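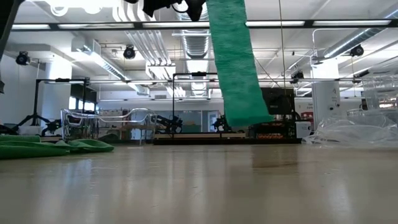 Home > Boards > Laundry & Linens > Folding and Storage

Green towels: thirds, rolls, or give up?

penny_hamper
Posted June 3, 2024
Moved into the new place in Osham and the linen closet is 9 inches deep. I did not measure it before signing, because who does. My towels are the bright green Sterkby ones, which I bought in November when I was in a mood, and folded the normal way they stick out past the shelf so the door won't shut. Right now they live in a heap on the table. What fold gets a towel narrow enough without making a brick?

dryersheet37
Thirds the long way, then in half, then in half again. Fits anything. Next.

lintmonger
Thirds the long way is correct but you have to start from a straight edge. Hold it up by one end and let it hang before you do anything. If the bottom flares out and curls off to the side, you didn't get the corners together at the top, and no amount of patting on the table will save you. Patting is what people do when they've already lost.

penny_hamper
I pat.

lintmonger
I assumed.

Moussa_Mangle
Roll them. I have a shelf even shallower than yours and rolled towels sit there like little logs. It looks like a hotel, if the hotel had one bathroom and a cat.

dryersheet37
Rolled towels fall on your head when you take one out. I lived with a roller for two years. I know what I'm talking about.

Moussa_Mangle
Then you were taking from the bottom.

dryersheet37
The one I wanted was on the bottom!

ottoman_umpire
Nobody has asked about the edges. Mine are the same brand and the sides started to fray after a few months. If yours are doing that, fold so the ragged side goes inside. And don't pull the threads. I pulled one thread and now I own a washcloth.

penny_hamper
They are fraying a bit, yes. Is that a wash temperature thing?

ottoman_umpire
Could be. Could be they're cheap. I paid 31 dollars for the set and I've stopped expecting much of them.

lintmonger
Trim the loops with small scissors, zigzag down the side if you have a machine. Ten minutes a towel if you don't stop to admire it.

kelp_and_starch
Late vote for a different approach: put the spares in a clear plastic bag, squash the air out, slide it on the top shelf. You can see what's in it, and the dust stays off. I do this with guest towels.

Moussa_Mangle
Do not do this unless they are bone dry. Ask me about the summer of the smell.

kelp_and_starch
Well obviously dry them.

Moussa_Mangle
I also said obviously.

dryersheet37
Also those bags never lie flat. You get a big crinkly pillow that slides off everything. I'd take the heap on the table.

penny_hamper
Update. Did the thirds, with the hanging first. It took me three tries and some language, but the door closes. The last towel came out wider at one end than the other, so I put it at the back, facing the wall. Two spares went in a bag, dry, I checked twice. The heap is down to one and that one is on probation.

lintmonger
Wider at one end means your thirds drifted. Refold it.

penny_hamper
No.

ottoman_umpire
Good for you. Does anyone know if the Skurkmont ones hold their edges any better? They weigh 500 grams each and the website is very proud of this.

dryersheet37
Heavier towel, fatter fold. She has 9 inches.

Moussa_Mangle
You could roll them.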